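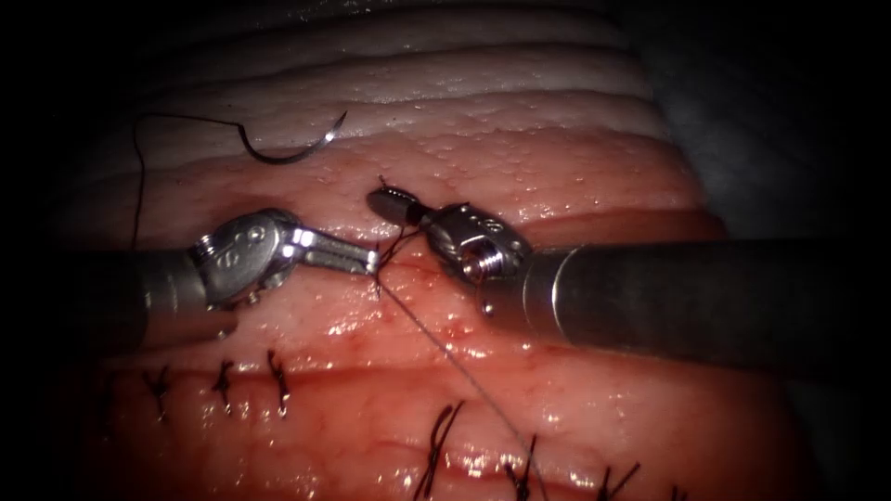 3. Closure Quality and Thread Handling on the Folded Pad

Esterix Soft Tissue Group, Lerumside
May
5 min read

3.1 Pad and incision layout

All closures were made on the Pindau pattern of practice pad. The pattern combines a pale ridged zone with a pink-red zone, so that an incision can be placed in soft, uneven tissue and still be close to raised folds. The folds matter for two reasons. They change the local slope of the surface, and they offer edges on which a trailing thread may catch. Flat pads, used in our earlier work, have neither property and gave closure scores that did not carry over well to folded tissue.

Incisions were straight and shallow. Where a pad carried more than one, each was treated as a separate closure and scored separately. The distance between neighboring incisions was kept large enough that tension in one closure did not visibly open the other. An incision that had opened at rest by more than the width of the thread was excluded before the first bite.

The full set contains 289 stitches. A subset of 50 was scored a second time by the same rater after an interval, in order to check the stability of the scale described in Section 3.3.

3.2 Thread length and loose ends

Interrupted stitches were used throughout. Each began with a single bite on either side of the incision, after which the thread was drawn through until a short tail remained, and the knot was tied over the line of the cut. The tail was the least controlled quantity in the procedure. A tail that is too short slips back through the first throw before the second can be laid down. One that is too long folds under the knot and is trapped by it.
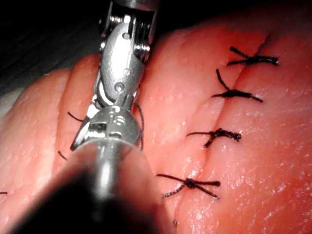
Loose ends were therefore recorded as part of the closure and were left in place until scoring was complete. We distinguish a tail, still attached to a knot, from a remnant, which is a cut length lying free on the pad or held to it by surface moisture. The two are easily confused under bright light, when highlights on a glossy surface break up the outline of a dark thread. Raters were instructed to trace each end back to a knot before assigning it to either class. An end that could not be traced was recorded as unassigned.

Remnants had no measurable effect on the finished closure. They did affect the work itself – a free end close to the incision can be picked up together with the working thread, and the throw must then be opened and repeated. Repeated throws were logged but not penalized.

3.3 Scoring of the closed line

Each closure was scored for edge contact, knot position and spacing. Edge contact was judged by eye along the full length between the first and last stitch. Slight bulging of the tissue beside the incision was accepted, as it indicates that the edges have been drawn together. Puckering across the incision was scored as excess tension. Knots were expected to lie in a line along the cut. Figure 2 is taken from a closure in progress, at a stage when spacing can already be judged.

Figure 2. Three tied knots along the incision. The tissue on either side of the line bulges slightly. A hanging loop of black thread curves down to the pad just left of the incision. 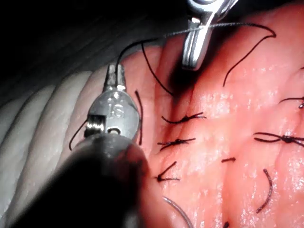

3.4 Effect of the folds

Closures that followed the contour of a fold were easier to keep even than those that crossed one. Along a fold, both edges sit at nearly the same height, and the bite depth on one side is a fair guide to the depth on the other. Across a fold, the upper edge tends to roll over the lower and the knot is pulled downhill as it is tightened. This was the most common cause of a low score for knot position.

The pale zone was less forgiving than the red. Its ridges are narrow relative to the bite, and thread laid over them settled into the grooves between one ridge and the next.

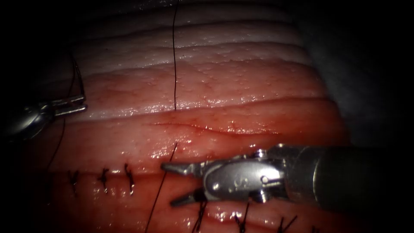
For this reason, the slack thread was kept to one side of the incision wherever possible and moved clear of the line before each new bite. Slack left across the cut was sometimes caught beneath the following stitch. The Huerta scale, from which our scoring sheet was adapted, does not record this fault, and we added a separate field for it.

We did not attempt to correct for lighting. The outer parts of the pad are darker than the middle, and stitches near the margin were scored with less confidence. Section 4 gives the results with and without these stitches.

Related items
Bite depth and edge eversion in soft practice pads
Knot security in short-tailed interrupted stitches
A comparison of flat and folded pads for closure training
Rater agreement on the Huerta scale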